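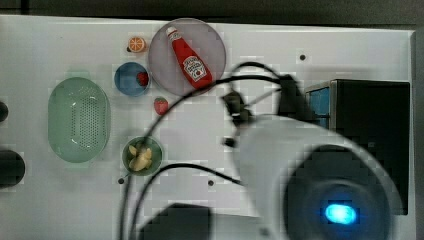
Tabletop manipulation cell — layout and operating rules

A tabletop manipulation cell is a small robot workplace in which an arm handles loose objects on a flat surface. The term covers the arm, its end tool, the table, the cabling, the cameras and the objects themselves. Good practice for such cells draws on general machine safety rules, which deal mainly with harm to people, and on laboratory rules, which deal mainly with whether a trial can be repeated. The two sets overlap in the matters of reach, speed, cable routing and stopping.

Scope

The rules described in this article apply to fixed arms of low payload working on household or food-like objects. They do not cover mobile bases, cutting tools, heated surfaces or real foodstuffs. Cells in which a person and the arm work on the same object at the same moment need a separate assessment.

Background

Most early cells of this kind had no written rules beyond the manual supplied with the arm. The Rirko guide, drafted by Svenja Hellwig and Hauke Kramer, was among the first to treat the table and the objects as parts of the machine. Its current text is dated 22 May 2024 and replaces a shorter version issued in January of the previous year. The Wegener code, edited by Volker Janssen, uses much of the same wording but differs on object sets and on record keeping.

Work surface

The surface should be flat, matt and of one colour, so that objects stand out in an overhead view. White is common. Some glare is accepted, but lamps are moved if reflections hide the rim of a dish. Fixing holes may be left open where no object in the set is small enough to lodge in them. They are marked on the layout sheet, as vision software can mistake a small dark hole for an object.

Objects

Toy fruit, bowls, plates, colanders and packaged goods such as a ketchup bottle are typical. Toy food keeps its shape and does not spoil, while a bottle brings in a long body, a cap and a printed label. Translucent items are allowed, but the Rirko guide asks that they be listed apart, since depth sensors often read them badly. A trial set should contain at least one object that can rest either in a dish or directly on the table. Both positions must appear on the start sheet if both are used.

Bottles are laid flat unless the task calls for an upright start. Caps are closed, and the operator checks them by hand before power is applied to the arm. Small pieces kept together in a bowl are treated as one item until the first piece is taken out.

Arm and end tool

The arm is parked clear of the objects between trials. Tool speed near the surface is limited in software, and the limit is set again after any change of tool. Brackets and gripper mounts are checked for play at the start of each shift. A status light on the arm is an aid only; under both codes it may not be relied on as proof that the drives are off.

Cabling

External cables are the most frequent cause of spoiled trials in the published fault lists. A loop that is too short pulls on the tool at full reach, and one that is too long can sweep across the table or hide objects from the overhead camera. The Zemar method, described by Wolfram Seidel, has the operator drive the arm slowly to each corner of the work area and watch the lowest point of every loop. Cables are then clipped to the arm so that no loop touches an object at any of these points. Where a loop must cross the work area, its path is noted on the layout sheet.

Stopping and access

An emergency stop must be within reach of the operator's seat. Hands stay outside the marked area while the drives are live, including during short pauses in a trial. Objects are reset only after a protective stop, and the operator who made the stop is the one who clears it.

Records

The Rirko guide requires 2 overhead pictures for each trial, one before the first movement and one after the last. The Wegener code asks for 3, the extra one being taken at the first contact between tool and object. Section 37 of the Wegener code also requires the software version and tool number to be logged. A failed trial is kept in the record with its cause, if known.

Criticism

Tonantzin Villaseñor has argued that fixed start sheets make cells easy to compare but say little about clutter in real kitchens. A revision drafted at Loltton would permit random placement, with the seed number stored in the log — a change that Janssen has opposed on grounds of workload.

See also

Collaborative robot
End effector
Cable management
Pick-and-place task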